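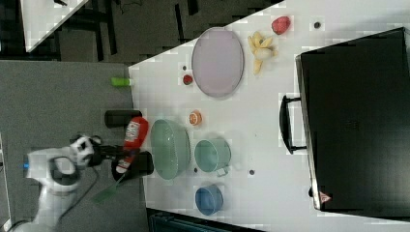 I've been running my little supper club from the Trelano building since last August, and I get asked the same things over and over, so I've finally typed up the answers. If you're new, welcome! You book, you turn up hungry, I feed you. I do like a white table with a red bottle off to the side and a few kitchen bits lying about (makes it feel like somebody's house), so don't come expecting starched napkins and three sorts of fork.

How do I book?

Through the form on the bookings page. Pick your night, tell me how many of you are coming and pop in anything you can't eat. You'll get an email back with a booking number. If it hasn't arrived by the next morning, check your junk folder first and then drop me a line.

Do I pay up front?

There's a small deposit when you book and the rest is due on the night, by card or cash. The deposit comes off your bill, so please don't pay it twice. Two people managed that last month and I had a lovely time sorting out the refunds.

What's on the menu?

It changes every month. There's always soup or something soup-ish to start, a big main in the middle of the table and a pudding. I put the menu up a week before, though I do swap things if the greengrocer lets me down. The beetroot dumplings are staying, I've had letters.

What are your plates like? Can I buy one?

I get asked this one a lot! Mine are mostly Dodov seconds, big and plain and a bit wonky. I don't sell them, but it's worth hunting round the charity shops. I go for pale colours myself, as gravy looks better on them. 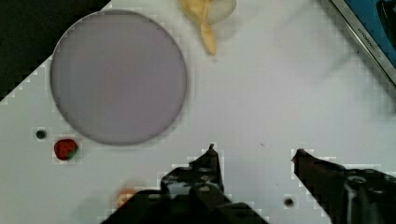 Can you cater for allergies?

Usually, yes. Vegetarian and vegan are no bother at all, and gluten-free is fine with a week's notice. Nuts are harder. I've only got the one kitchen and I can't promise there's no trace of them, so if yours is a serious allergy please email me before you book and we'll talk it through.

Can I bring my own wine?

Please do, there's no corkage. If you forget, the Grirkon shop on the corner stays open until 9pm and keeps a few decent reds.

How many people come?

Up to 80 for the big summer one in the yard, which is a different beast altogether. The normal nights are much smaller and everybody ends up chatting.

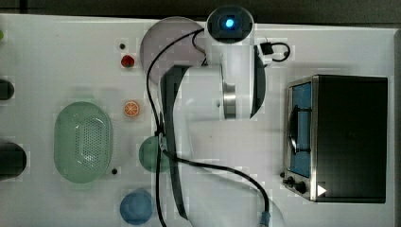 You're welcome to come on your own, too. I sit solo bookers next to each other unless you tell me you'd like a quiet corner, and plenty of people come back together the next time.

Where do I park?

Behind the Ķēniņš bakery, free after 6pm. The 391 bus stops right outside if you'd like a drink.

What if I need to cancel?

Let me know three days before and I'll give you the deposit back. After that I'll have done the shopping, but you can send a friend in your place. Just email me their name and what they don't eat.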